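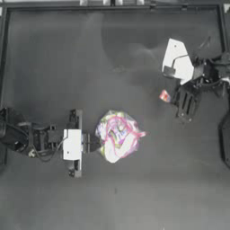
A small bag of colorful items on a dark tabletop.

Search this site Enter keywords Go

The Case for the Small Bag

The Cirkent residents' office publishes guidance each September on the storage of small household goods. This year's edition devotes 14 pages to rigid containers and a single paragraph to the plastic zip bag. The office should correct that balance before the next edition is printed.

A rigid box holds its shape whether it is full or nearly empty. In the apartments at Clondia, where a kitchen may have only 3 usable drawers, that shape is a cost paid every day. A bag takes up little more room than its contents. It can also be seen through, and a household that can see its sweets, buttons or spare batteries is less likely to buy them twice.

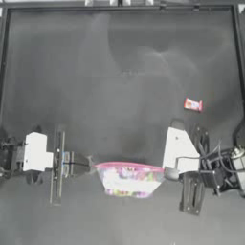 Lev Mykhailiuk wrote to this page that a bag is only as good as the habit of closing it, and that he has swept up enough spilled candy to prefer a lid.

The objection is a fair one. A zipper that is pressed shut at both ends and left open in the middle is a poor closure, and many of us are careless with it. A colored seal helps, as the line of it is easy to follow with the eye and the thumb. Households should also resist overfilling — a bag packed to the top will strain its seal in any drawer.

The Vestance survey, which drew 217 replies from local households, asked where small items were kept but did not ask whether the container was closed after use. That question belongs in the next round. 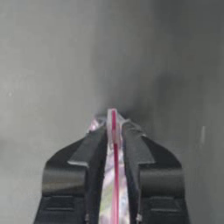

Another reader asked whether the same bag ought to be used again, given how much plastic already leaves the average kitchen.

It ought to be, for as long as the seal holds. Dry goods in wrappers leave little behind, and a bag that has held them can go back into service at once. The guidance should say so plainly, and should give the bag a page of its own.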